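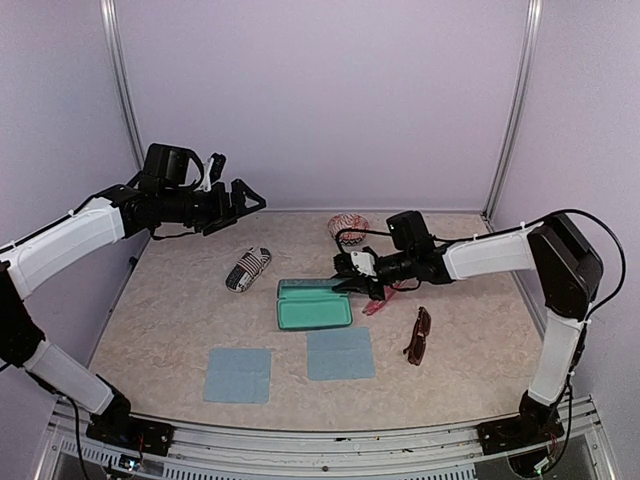 Sioned Craddock wants to know why we keep re-zeroing the right arm every morning when the left one holds its zero all week, and whether it wouldn't be quicker to swap the shoulder motor and be done with it. Fair question, Sioned! I spent most of Friday on it, so here goes.

First I checked the base. The two bolts nearest the wall had backed out a little (I could turn them with my fingers, ugh), so the whole plate was rocking on the rail whenever the arm reached left. Took all 4 out, cleaned the slots, put them back with thread locker and marked the heads with paint pen. If the paint lines don't match up, please tell me before you tighten anything.

Then I homed the arm and read the shoulder encoder: 2,169. Ran the glasses-and-cases routine for a bit, homed it again, same number. Before the bolts it was wandering by 11 counts or more between homings, so I'm feeling pretty good about leaving the motor alone for now. The spare from Foltasis stays in its bag.

Cable next. The loop over the top of the right arm is still too tight for my taste when the wrist goes low – you can feel it pull. I gave it a bit more slack at the shoulder and a new tie at the base. Liis Krūmiņa thinks we should reroute it along the inside, like on the Waweru cell, and I'm half convinced, but I don't want to change two things in the same week.

Wiped the finger pads with alcohol on both grippers. The left ones are getting shiny and I've asked Merkura for a new set. The wrist camera screws were fine on both sides.

Left it cycling overnight, some 100 picks, slow speed. Still to do: look at the paint marks, home the right arm cold and write the number on the whiteboard, and find out who has the 3 mm hex key with the long handle. I need it back!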